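The second-hand sofa and other family members

We bought the sofa from a couple in Skindville who were moving abroad and wanted it gone by noon. It was a Seppälä, they told us, in the tone other people use for a good school. I had never heard of Seppälä. I nodded as if I had grown up among them.

It cost 40 pounds and came with one cushion fewer than it had places to sit. My husband measured our front door before we left home, which was sensible of him, and did not measure the sofa, which was less so. It spent its first night with us in the hallway, on its end, like a guest who had been told the party was fancy dress. To get to the kitchen you had to breathe in. The children thought this was the best thing we had ever done.

By teatime the next day we had the living room door off its hinges, and the sofa went in. The door has not gone back. That was in December. It leans against the wall in the spare room with the exercise bike, and I think the two of them have come to an understanding.

I should say that I used to be a person with views on furniture. Before the children I had a cream rug. I had a bowl on a side table with nothing in it, on purpose. Now I have a sofa that smells faintly of somebody else's dog whenever it rains, and a bowl with three batteries in it that may or may not be dead.

The missing cushion became a sort of project. I rang Skuva, the shop in town that does upholstery, and a very patient man explained that they could make me one in Tritex, a fabric that would outlive us all. It came in 60 shades. I asked for something to match a sofa that was once green. He said he would post me some samples, and he did, and my daughter used them to make beds for her plastic horses. The horses are extremely comfortable. The cushion remains theoretical.

In its place we have a folded blanket, on top of another folded blanket, on top of a tray. My mother sat on it when she came to stay and said it was very firm. She has since bought herself a chair, had it delivered to our house, and left instructions about who may use it.

What I hadn't expected was how quickly the thing would settle in among us. The arm at the window end is where my son does his reading, by which I mean he lies across it upside down with the book on the floor. The middle is for arguments about who is in the middle. I get the blanket end, having lost a coin toss that I still think should have been best of three. My husband prefers the carpet and says it is good for his back – I have seen him get up off it and I have my doubts.

And the things it eats! In one afternoon with the torch I got back 12 hair bobbles, a spoon, half a jigsaw of the Alps and a library book on which we had been fined more than we paid for the sofa. There was also a birthday card, unopened, from an aunt. I have written to thank her. I blamed the post.

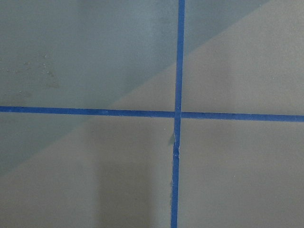
Friends with better houses ask when we are going to get a proper one. I did look. I spent an evening on my phone going through sofas that cost as much as a small car, all of them pale, all of them photographed beside a single fig tree and a woman in socks. I got as far as reading the delivery terms on one. They wanted the measurements of the front door, the hallway, the turn at the bottom of the stairs and any internal doors.

I went to ask my husband where he had put the tape measure. He thought it was probably down the back of the sofa.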